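Fonds de caisse : petite galerie de rangement d'hiver

2018-12-29

Bonjour à tous ! J'avais promis une galerie de fin d'année et j'ai failli ne pas tenir parole, entre les repas de famille et un rhume qui traîne depuis le début du mois. Et puis je me suis dit que si je repoussais à l'année suivante, je ne l'écrirais jamais. Alors je m'y mets, avec une tasse de thé et un chat qui dort sur la moitié du clavier.

Ceux qui suivent cette page depuis un moment connaissent ma marotte : les bacs, les caisses, les boîtes, et surtout ce qu'on trouve au fond. Pas les belles boîtes à compartiments qu'on voit dans les catalogues (j'en ai, elles sont vides, je ne sais jamais quoi mettre dans quelle case). Non, je parle des bacs profonds, ceux où l'on jette un truc en passant en se disant qu'on le rangera plus tard. J'en ai chez moi, tout le monde en a, et il y en a dans tous les ateliers où j'ai mis les pieds. On y retrouve toujours les mêmes familles d'objets : un jouet, une éponge, une bouteille, un morceau de quelque chose qui a dû appartenir à autre chose.

Cette galerie est donc courte côté images et longue côté bavardage, vous me connaissez. J'ai mis mes notes autour, dans l'ordre où elles me sont venues.

Les parois d'abord

J'ai un faible pour les bacs à parois inclinées. Dans un bac droit, les petites choses se coincent dans les angles, on gratte avec les ongles et on finit par renverser le tout sur le carrelage. Avec une bonne pente, tout redescend vers le milieu et on voit d'un coup d'œil ce qui reste. Mon premier bac en pente, je l'ai payé 28 euros dans un dépôt-vente, et le vendeur m'a demandé deux fois si j'étais sûre de moi. J'étais très sûre de moi ! Il me sert encore, il a perdu une poignée et il fait un bruit de tonnerre quand on lâche quelque chose dedans.

La tôle, justement, parlons-en. C'est froid, c'est bruyant, ça marque, mais ça se nettoie d'un coup de chiffon et ça ne craint pas grand-chose. Le plastique, lui, garde tout : les odeurs, les traces de feutre, la colle des étiquettes. J'ai eu pendant des années un grand bac Kivari en plastique blanc, très joli la première semaine. À la fin il était devenu d'une couleur que je n'arrive pas à nommer, entre le beurre et le vieux journal. Je l'ai donné pour les boutures du jardin partagé, où il fait très bien son travail.

La poussière de fond de bac

Bon, le sujet qui fâche. Dans tous les bacs qui servent pour de bon, il y a de la poussière, du sable, de la poudre de je-ne-sais-quoi. Chez moi c'est un mélange de sciure, de miettes et de plâtre, avec parfois une graine de tournesol. Je ne cherche plus à lutter tous les jours. Je vide, je brosse, je retourne dehors quand il ne pleut pas, et je recommence au mois suivant. En décembre il pleut, alors en décembre la poussière reste !

Pour l'éponge, petite astuce : une éponge ronde attrape mieux les recoins qu'une rectangulaire, parce qu'on peut la faire tourner sous la paume. J'en ai une Cutberg que j'ai usée jusqu'à la corde, elle n'a plus aucune forme et je la garde quand même. Il faut la passer à peine humide, sinon la poussière devient une pâte et on l'étale au lieu de l'enlever. J'ai fait l'erreur assez souvent pour vous en parler sans honte.

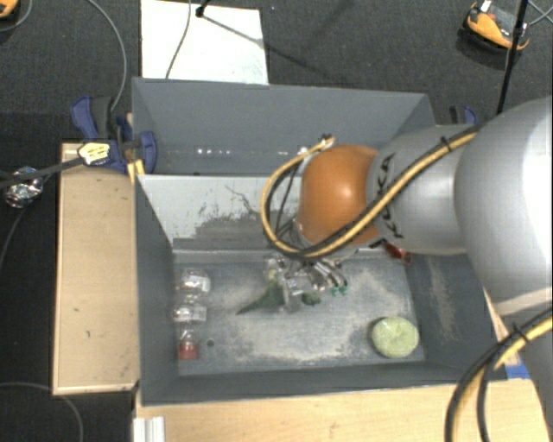

Un bac en tôle grise posé sur un socle en bois clair, avec son éponge vert clair, sa bouteille transparente et sa petite couche pâle au fond. J'aime beaucoup le vert sombre de cette espèce de jouet au milieu de tout ce gris.

Kikuchi m'écrit qu'à son avis je me trompe du tout au tout et qu'il ne faut jamais laisser les petites choses ensemble : chez elle, chaque bac a droit à une seule matière, le mou avec le mou, le dur avec le dur, et les bouteilles partent directement au tri. Elle ajoute que mélanger, c'est s'obliger à fouiller, et que fouiller, c'est perdre sa soirée.

Je comprends très bien l'argument, et je vais même avouer que j'ai essayé. J'ai tenu quatre jours. Le premier soir, j'étais fière comme tout, avec mes bacs bien alignés et mes étiquettes. Le deuxième, j'avais dans la main un canard de bain en caoutchouc avec un socle en métal, et je suis restée plantée au milieu de la pièce. Mou ? Dur ? Jouet ? J'ai posé le canard sur l'étagère « à décider » et au bout de quatre jours l'étagère « à décider » était plus remplie que tous les bacs réunis. Alors je suis revenue au bac commun, avec un soulagement immense. Mais je garde l'idée pour les bouteilles, là-dessus elle a raison.

Les bouteilles, parlons-en aussi

Une bouteille en plastique vide prend une place folle pour ce qu'elle pèse. Elle roule, elle se met en travers, elle se cale sous tout le reste. Et pourtant j'en garde toujours ! Coupée en deux, ça fait un entonnoir pour le sable ou les perles. Remplie d'eau, ça cale une porte. Avec trois trous dans le bouchon, ça arrose les semis sans les noyer. L'an passé j'en avais mis de côté six pour fabriquer un jeu de quilles, et les quilles ont eu bien plus de succès que le cadeau acheté en magasin (un jeu Drirnen avec des pièces à emboîter, très bien fait d'ailleurs, il a fini par servir de boule pour les quilles).

Ce que je ne fais plus, c'est garder les bouteilles transparentes au fond d'un bac clair. On ne les voit pas. On plonge la main pour prendre autre chose, on tombe dessus, elles craquent, on sursaute. Un bout de ruban adhésif de couleur autour du goulot et le problème est réglé, du moins chez moi.

Les jouets égarés

C'est mon chapitre préféré. Il y a dans chaque bac un jouet qui n'a rien à y faire et que personne ne réclame. J'ai eu pendant très longtemps une girafe à trois pattes, et puis une espèce de lézard mou qui collait à tout, même aux parois en métal, ce qui est quand même un exploit. Je les ressors aux vacances, quand les petits viennent à la maison, et le jeu consiste à deviner à qui ils appartenaient. La réponse est toujours « à moi ! », crié par tout le monde en même temps.

Les petits morceaux, je les garde aussi. Un fragment vert, une roue, une patte. Je sais que c'est déraisonnable. Mais j'ai retrouvé une fois, au fond d'une boîte à couture, l'oreille manquante d'un lapin qui attendait la sienne depuis plus d'un an, et cette oreille recollée justifie à elle seule tous les morceaux que je n'ai pas jetés. Ne me demandez pas combien il y en a.

Ce qui se passe autour du bac

On regarde toujours dedans et jamais autour, alors que c'est autour que les choses tiennent ou ne tiennent pas. Un bac posé à même le sol, on se casse le dos. Un bac posé sur un support trop étroit, on finit par le prendre sur les pieds. Le mien est sur un cadre en bois que j'ai bricolé avec des restes de lambourdes, pas très droit, et je le bloque avec des serre-joints quand je travaille longtemps. Les serre-joints sont d'ailleurs les outils que je prête le plus et que je revois le moins. Si quelqu'un parmi vous en a à moi, je ne pose pas de question, vous pouvez les laisser devant la porte.

Pour les hauteurs, je me suis réglée à 900 millimètres du sol au bord du bac, et ça me va bien. Je suis plutôt grande. Mon bac de la cave est plus bas et je le paie à chaque fois dans les reins. Si vous hésitez, empilez quelques gros livres, posez une bassine dessus, et faites semblant de trier pendant cinq minutes. On a l'air bête mais on apprend vite.

Les gribouillis sur les parois, on en fait quoi ? Chez moi ils restent. J'écris à même la surface, au crayon ou au feutre, des mesures, des numéros de téléphone, parfois une liste de courses. J'efface mal, j'écris par-dessus, et il y a un endroit où l'on devine encore « vis » et « beurre » l'un sous l'autre. J'ai demandé conseil à la droguerie pour les enlever proprement et on m'a vendu un produit qui a emporté la peinture et laissé le feutre. Depuis, je laisse vivre.

Avant de refermer

Quelques réponses en vrac à vos messages du mois. Oui, on peut mettre un tapis antidérapant au fond d'un bac en tôle, ça coupe bien le bruit, mais il faut le sortir pour le brosser et il retient le sable. Non, je ne vends pas mes boîtes à compartiments vides, j'y crois encore. Oui, le vinaigre blanc marche sur la colle d'étiquette, avec de la patience et une fenêtre ouverte. Et pour la personne qui cherchait un couvercle de Kivari grand modèle : j'en ai un à la cave, un peu voilé, il est à vous si vous passez le prendre.

Vos photos de fonds de bac sont toujours les bienvenues, même floues, même poussiéreuses. Je prépare la suite sur les tiroirs de cuisine, celui du haut surtout, avec les élastiques et les piles dont on ne sait plus si elles sont pleines. Bonnes fêtes à tous, et gardez vos petits morceaux !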